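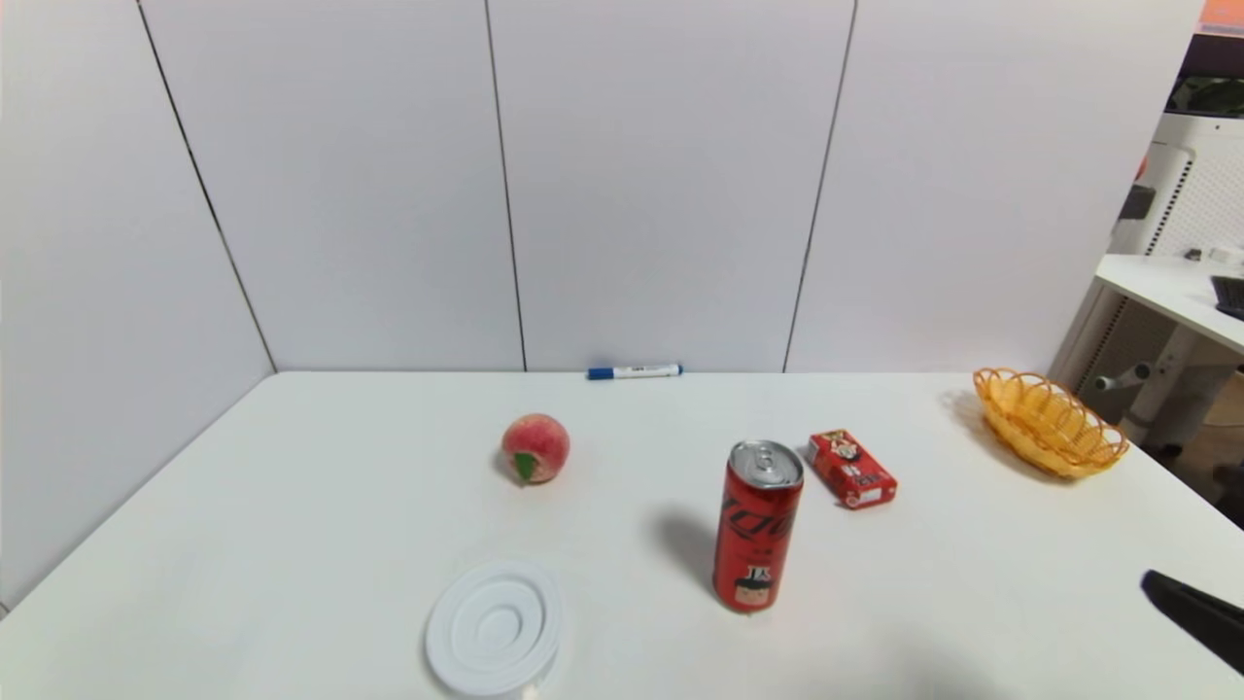 *Dernière modification : juin, 23 h 14*

Les pêches sont arrivées ! Je l'attendais depuis l'hiver, depuis que Margarida m'avait promis au téléphone que le vieux verger de Rivimberg allait donner, et ce matin j'y étais enfin, les pieds dans l'herbe haute, avec du jus jusqu'aux coudes à huit heures à peine. J'écris tard et j'ai les doigts qui collent encore un peu au clavier (deux savonnages, rien à faire).

Je note tout avant d'oublier. Le verger est plus grand que dans mon souvenir : 103 arbres d'après le cahier de Margarida, dont 29 pêchers, le reste en pruniers et en pommiers qui ne feront rien avant la fin de l'été. Les pêchers du bas, côté ruisseau, sont en avance. Ceux du haut ont pris le gel et portent trois fois rien, mais quel parfum quand on passe dessous ! J'ai appris à cueillir correctement, ce que je croyais savoir faire. On ne tire pas, on prend le fruit dans toute la paume, on soulève en tournant à peine, et s'il résiste on le laisse tranquille jusqu'à la semaine suivante. J'aime aussi quand une feuille vient avec. Margarida les enlève, moi je les garde, ça fait joli et ça ne gêne personne.

Amândio est passé vers dix heures avec l'échelle de chez Mendes et son avis sur tout. Il soutient que la pêche jaune est la seule qui vaille pour la confiture et que la blanche se mange debout, au-dessus de l'évier. On s'est chamaillés là-dessus tout le temps du café. Moi je suis pour la blanche en tarte, avec très peu de sucre et une pointe de verveine, et je ne changerai pas d'avis !

L'après-midi, confiture chez Femke. Sa cuisine est minuscule, on se cognait les hanches, il faisait une chaleur de four, et c'était formidable. Treize pots en tout, plus un fond de casserole qu'on a raclé avec du pain. Pour mémoire, parce que l'an dernier je n'avais rien écrit et que je l'ai bien regretté :

- fruits mondés, coupés gros, une nuit au sucre si on a la patience (on ne l'a pas eue)
- 600 g de sucre par kilo, pas plus
- le jus d'un citron entier
- deux ou trois noyaux dans la bassine, à retirer avant la mise en pots
- écumer à la fin seulement

La première tournée est un peu liquide. La deuxième, parfaite, d'une couleur d'abricot foncé, avec des morceaux qui se tiennent. Femke veut essayer avec de la cardamome la prochaine fois, je suis partante.

Reçu aussi un message de Natália, qui voudrait des noyaux pour tenter un semis sur son balcon. Je lui en ai mis quatorze de côté dans un sachet en papier, bien brossés. Il faudra les passer au froid tout l'hiver, dans du sable humide, et ensuite attendre des années... elle le sait et ça la réjouit.

Demain j'y retourne tôt, avant la chaleur. Penser aux cagettes plates, au chapeau - et à rendre l'échelle à Amândio, qui l'a laissée couchée sous le prunier.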